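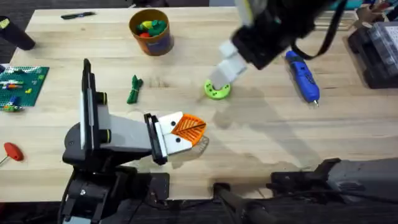 Vindham Guest House
Opening-up checklist for the season, with comments
May 2023
Walked by Rianne Aerts and Struan Sutherland. Comments are Rianne's unless marked SS.

Thank you to everyone who answered my messages while we were going around. I know the old form was one page and this one isn't, but last year we had so many little notes on the backs of envelopes that I thought we might as well give them a proper home. OK means OK. FIX means somebody's name is next to it. WATCH means it can wait but please don't forget it.

OUTSIDE AND ENTRANCE

1. Front steps, treads and edges – OK
Struan scrubbed the moss off in the morning and they are so much better. The third one up still has the chip, but it's on the wall side and no one puts a foot there.

2. Handrail, both sides – FIX (Wouter De Smet)
Left side is solid. Right side moves when you lean on it, and I do lean on it, especially with shopping. Wouter thinks the bottom post has rotted at the ground and wants to dig it out and see.

3. Porch light and path lights – OK
All of them come on. The sensor by the gate is slow, so you're halfway to the door before it notices you. It has always been like that.

4. Gutters and downspouts – WATCH
SS: Back gutter cleared, one bucket of leaves and a tennis ball. The bracket over the laundry door is pulling away a little. Look again in July, after the painters have finished with the ladder.

KITCHEN

5. Gas shutoff valve, reachable and labeled – OK
Reachable once we had moved the flour bins! Please can the flour bins live on the other side from now on. The label has been rewritten in thick marker.

6. Range hood filters – FIX (Rianne)
I took them down and they are soaking as I write this. I'd like to do this monthly while we have guests, and I've put a sheet inside the pantry door to sign.

7. Refrigerator and freezer temperatures – OK
Fridge at 38, chest freezer at zero, both read after the doors had been shut overnight. The upright freezer in the garage is switched off and propped open and should stay that way.

8. Fire blanket and extinguisher – OK
Blanket is on its hook. Extinguisher needle is in the green, pin and seal are in place, and the tag is good until next spring. Jeanine asked whether it should be further from the stove and she's right, so Struan moved the bracket next to the hall door.

9. Hot water at the sink – WATCH
It ran at 141 degrees, far too hot for hands. SS: turned the heater down a notch. Needs testing again at this tap and at both upstairs baths before the first guests come.

BEDROOMS AND STAIRS

10. Smoke alarms, one per bedroom plus landings – FIX (Struan)
Every one of them sounded with the test button, apart from the one in the Iron Room, which gave a sort of sigh. New battery made no difference. The date on the back says it's past its ten years, so the whole unit gets replaced, and that room stays closed until it is.

11. Window openings – OK
The sash in the blue room sticks in damp weather, but it opens wide enough to climb out of. I know because I made Struan try it. He was very good about it.

12. Stair carpet – FIX (Wouter De Smet)
Loose at the turn. It lifts just enough to catch a heel, and people come down there in socks, carrying cups of tea. I've put a chair across and we're all using the back stairs for now. Wouter has rods left over from his mother's house and will bring them along with his post-digging spade.

13. Lamps and cords – OK
One frayed cord, on the reading lamp by the big armchair. Lamp removed. Jeanine Declercq would like it back if it can be rewired, as it was her choice at the auction and she paid 80 dollars for it.

14. Furniture fixed to walls – WATCH
Wardrobes are all strapped. The tall bookcase on the landing has its strap but only one screw in it. The wall is crumbly there and it may need a different kind of anchor.

CELLAR AND PAPERS

15. Carbon monoxide alarm – OK
Tested twice, very loud, apologies to the neighbors' dog.

16. Sump pump – OK
SS: Poured water in until the float lifted. Kicked in and drained without trouble. Cord is now tied up off the floor.

17. Electrical panel – WATCH
Doors clear, no scorch marks, no warm breakers. Two circuits are still labeled with question marks. I'd love to spend a rainy afternoon on this with someone shouting from upstairs.

18. Emergency card in each room – FIX (Rianne)
The cards still have Wilson Muñoz down as the night contact and he moved away in the winter. New ones are being printed. The meeting point stays the same, under the big pear tree.

Items marked FIX come back to me when they're done, please – a text is fine, or a note under the blue jug.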